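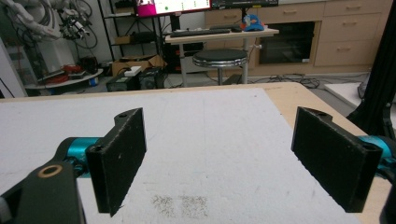
Fig. 1. Gripper fingers over the foam board, bench 2.

Equipment plan and budget, section 4
Ainhoa Vallejo, 18/04/2026

4.1 What we have to spend

Total from the department is $2,824. Has to cover everything through the end of July, including shipping. Nothing carries over. I split it in the first week and then had to redo the split twice, so the numbers in my proposal are out of date, use these ones.

4.2 Fingers

Biggest question was buy or print. Dolier sells a finished pair with rubber pads for $200. Nice parts, but we go through fingers fast and two pairs would eat a big chunk of the budget before we did anything. Printing in black on the lab printer comes to $11 a pair in filament and screws. Slow to print but can run overnight. Decision: print. The screw holes match the mounts so a swap is just a hex key.

Not solved: flat printed faces are slippery on small parts. Want to try a thin grip tape before spending on pads. Ekanayake stocks it by the roll, no price yet, I emailed.

4.3 Mounts

Keep the teal ones. Metal, fit fine, no reason to replace. I had a spare pair on the first list and took it off. If one gets bent we are stuck until a new one ships, so this is a risk and I'm writing it down as one.

4.4 Work surface

White foam board on top of the wood table. Cheap, easy on the fingertips if somebody drives too low, and the white background helps when you look back at the footage. Gets dirty quick. Fine debris builds up on it and should be brushed off between sessions, which we keep forgetting. Comix has a pack of boards for $67. One pack should last till July if we flip each board and use both sides. Ordering one.

Also considered a rubber mat. More expensive, darker, would have to redo the lighting. No.

4.5 Cables and storage

There are cables on the floor in front of the cabinets and it's a trip hazard, came up in our safety walk. Need floor covers and a bag of velcro ties. Cotow has both, waiting on the quote. For storage we do not need to buy anything, the black shelving unit can take it if the boxes on the floor get sorted first. I'll do that before the order comes in becuase there's no point ordering into a mess.

4.6 Order list so far

Filament and screws, per pair of fingers: $11
Foam boards, Comix, one pack: $67
Grip tape, Ekanayake: waiting
Floor covers and ties, Cotow: waiting
Purchased fingers, Dolier: not ordering, keep $200 aside in case the printed ones don't hold up

Whatever is left stays unassigned until the two quotes are in. Do not spend it on a second monitor stand, I know it was on the whiteboard.

4.7 Still to do

Get both quotes in writing. Ask if shipping is charged per box or per order. Weigh one printed finger agianst the Dolier spec sheet. Log how many sessions each pair gets before it's replaced, without that the filament line is a guess.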